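Let Her Stir the Soup

My aunt came home from the rehab center in January with a walker, a bag of nonslip socks and a fourteen-page care plan. I read the whole thing twice at her kitchen table while she napped. It covered pills, fluids, skin checks, the bathroom, the bed height, the shower chair, and what to do if she got dizzy. It was a good plan, and I want to say so up front because I'm about to complain. The people at Lirnstead Home Care were kind, they showed up when they said they would, and the nurse who did the intake got down on her knees to look at the edge of the rug.

But the plan had my aunt sitting down for pretty much all of it.

Under "meals" it said: prepared by aide or family. Under "laundry," same thing. Mail, same thing. My aunt ran a lunch counter in Drullthorpe for most of her working life. She has cooked for more people than I've ever met! And there she was in the good chair by the window, with somebody else banging around in her cupboards looking for the lid to the saucepan. By the end of the second week she'd stopped telling them where it was. That scared me more than the dizzy spells did.

So here's my opinion, and I know some of you who do this work for a living will roll your eyes: we take too much away from people at home, way too fast, and we call it help. I did it too. I was the worst one, probably. I'd come in the door at five with grocery bags on both arms and announce what was for dinner, like a camp counselor. She'd say "that's fine, honey." I thought she was being easygoing. (She has never been easygoing a day in her life.)

What changed things was an occupational therapist, who came for one visit and asked a question I hadn't heard anybody ask. She said, what did you do yesterday? She didn't mean how did you feel, or how's the pain. My aunt thought about it for a good long while and said, "I was looked after." Oh boy. I went out and stood in the garage for a minute after that one.
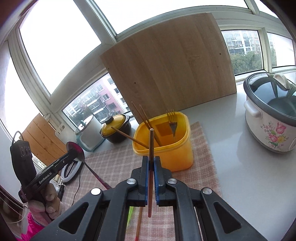

I'm a big believer now in giving a person a job, a real one, and then leaving the room. It has to be something that would need doing anyway. My aunt can tell in two seconds if you've handed her busywork, and she gets insulted, and she's right to. Folding washcloths that were already folded is an insult. Getting the kitchen things ready before we eat is a job. Put a few long wooden chopsticks and a yellow plastic container in front of her, the kind of stuff you see in the photo, and ask her to get it sorted before the noodles are done, and you'll get the boss of the lunch counter back, including the opinions. Does it take longer? Sure it does. Dinner used to be at six and now it's whenever it is.

I'll be fair to the other side, because I've been on it. If you're an aide with a fixed visit and a list of tasks, you can't stand around while somebody spends half the visit buttoning a cardigan. You've got another client across town and you don't get paid for the drive. That's a scheduling problem, and a money problem, and I don't blame the aides for it one bit. The aides are mostly the ones who get it. One of ours used to hand my aunt the potato peeler without saying a word and go make the bed very slowly.

And yes, there's the safety question. My cousin and I had it out over this on the phone, more than once. He wants her sitting. He sent me a brochure for a place called Sterneo House, which has a waiting list and a fountain, and where the deposit alone is $1,000 and they'll butter your toast for you. I went and looked, I really did. It was clean and the staff were sweet and at 2 in the afternoon every single person in the lounge was in a chair facing the same direction. Maybe I caught them at a slow hour. I'm willing to believe that. I still drove home with a knot in my stomach.

Could she burn herself? She could. We moved the kettle, we got pans with the double handles, and she sits on a tall stool at the counter with her walker parked where she can reach it. I spent $200 on that stool and the pans together and I'd do it again tomorrow. There are risks in the chair by the window too. They're slower, and they don't get written up on an incident form, so they're easy to ignore. She lost weight in that chair. She quit calling her friends from it.

I brought all this up at the caregivers' evening at the Oyelaran Center, expecting a fight, and mostly what I got was people telling me about their own versions. One man's wife does the crossword out loud and he has to write in whatever she says, right or wrong. Another woman lets her dad take out the recycling and then goes back out after dark to pick up whatever he dropped. Nobody's care plan had a word about any of it!

I'd like it to, though. That's my whole ask, if anybody from an agency is reading. Put one more line on the form, up near the top, before the pills: what does this person still want to do herself? Then leave enough room to write the answer. We asked Lirnstead to add it to ours, and they did it by hand in the margin, in blue pen. It says "soup, mail, bossing people around." The aide initialed it.

My cousin is coming to visit next month. She's already told him he's on dishes.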